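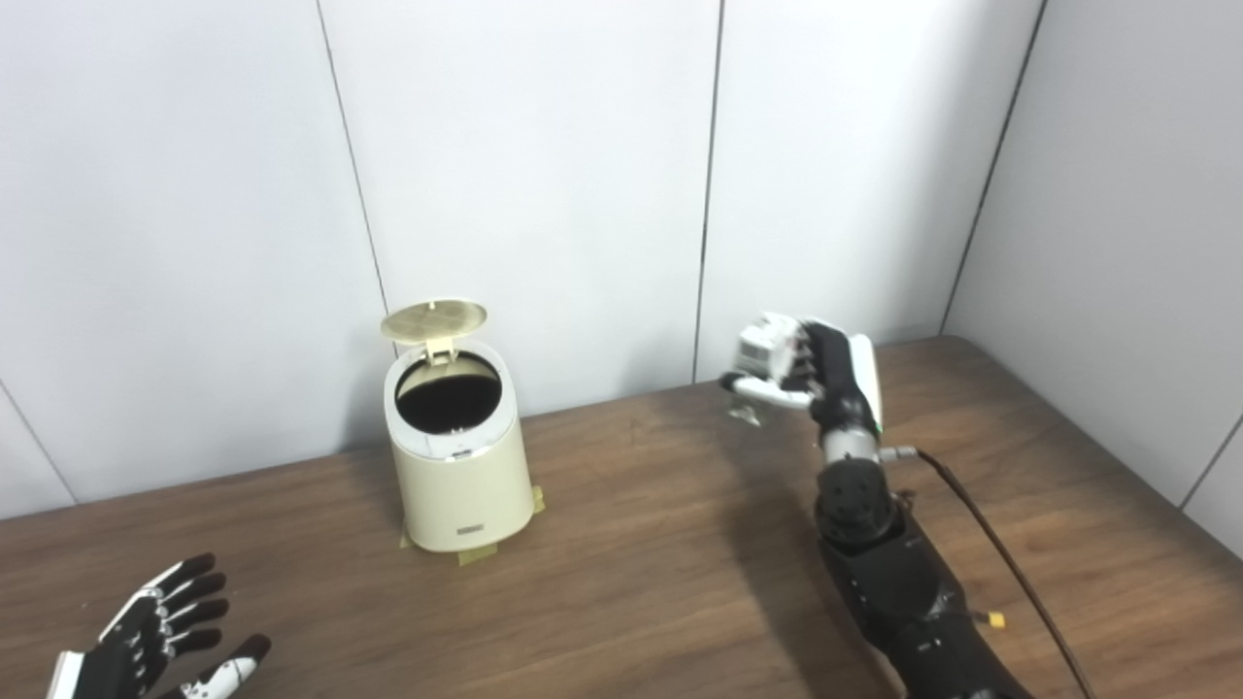

A lid counts as open only when it stays up by itself, one correspondent wrote after the May release, and the card ought to say so in its first paragraph. The definition has been adopted. In this collection, a lid is "open" when it rests in its raised position without support, "closed" when it lies level with or seated on the rim, and "in transit" at every point between the two.

Itum Tabletop Bins
Data card and README

Summary

Itum Tabletop Bins is a collection of short recordings and still images concerning one household activity: putting small pieces of waste into a lidded trash can that stands on a table. It covers opening the lid, placing the item inside, and closing the lid again. The collection is maintained by Grandeck and distributed through the Smadi catalog. It contains 500 recordings and 4000 labeled stills.

The principal object is a small cream-colored cylindrical can with a round lid hinged at the back. The can is used on a brown wooden table. Items to be discarded are small and light enough to be dropped through the opening without being folded or crushed.

Contents of the package

recordings/ -- one folder for each recording
stills/ -- labeled still images
labels.csv -- lid state, item category and outcome for every still
objects.txt -- plain-language notes on the can and the discarded items
changes.txt -- corrections made after publication

File names do not encode the outcome. Users should read the outcome from labels.csv and should not infer it from the order of the folders.

Activity

Each recording is divided into 3 phases: open, discard and close. A recording that begins with the lid already raised is given an "open" phase of zero length, so that the phase count remains the same throughout the package. Where the lid was raised a second time in order to retrieve an item, the later opening is stored as a separate recording and linked to the first by a shared identifier.

The discard phase ends when the item has passed below the rim. Items that come to rest on the rim or on the lid are labeled "not contained". Items that fall to the table are labeled "missed". These two labels were merged in an early draft and have since been separated, as they call for different kinds of cleanup.
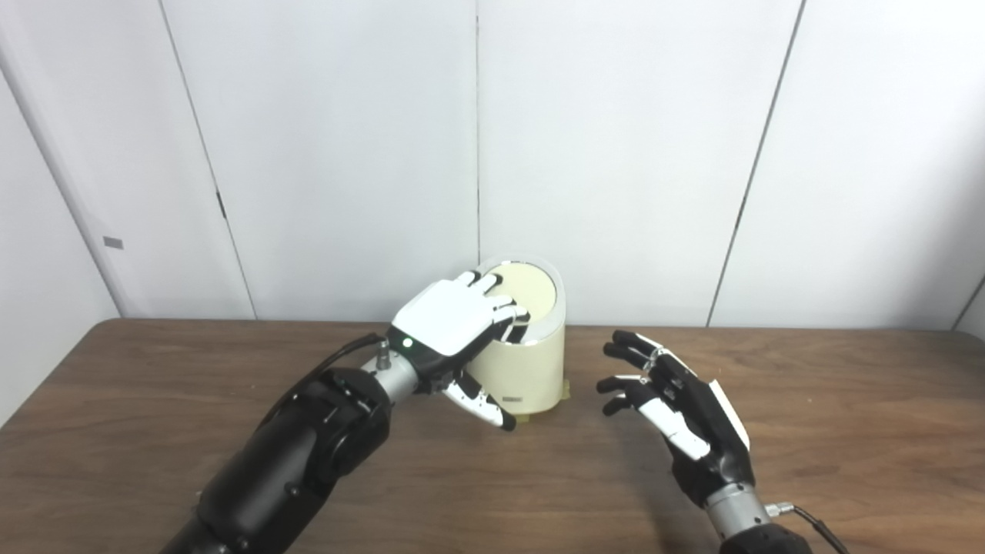
The close phase ends at the first moment when the lid is seated and no part of it is moving. Contact with the top of the can does not by itself end the phase. A lid may be touched, pressed lightly and left ajar, and labelers were instructed to look at the line between lid and rim before assigning "closed". Where that line could not be seen, the label is "uncertain".

Item categories

Discarded items are assigned to 3 categories: paper, soft plastic and hard plastic. The categories describe the material and do not indicate whether the item is recyclable under any local program. Food waste and liquids were excluded, as were batteries, glass and anything with a sharp edge.

Clear and translucent items are the most frequent source of disagreement between labelers. The field "second_reading" records whether a label was confirmed independently. Users who require consistent item labels should select only those rows in which this field is set to "yes".

Known limitations

The collection concerns tabletop cans and should not be taken as representative of kitchen bins that stand on the floor, open wastebaskets or containers with swinging lids. How full the can is has not been labeled. The inside of the can is often dark, and an item that has been contained may not be visible in any still that follows.

The word "container" appears in some older labels where "can" is now used. Both refer to the same class of object.

Maintenance

Corrections are reviewed every Wednesday by the Budport records desk. A report should give the recording identifier, the phase and the label believed to be wrong. Accepted corrections are entered in changes.txt -- the original label is kept beside the new one -- and included in the next release of the package.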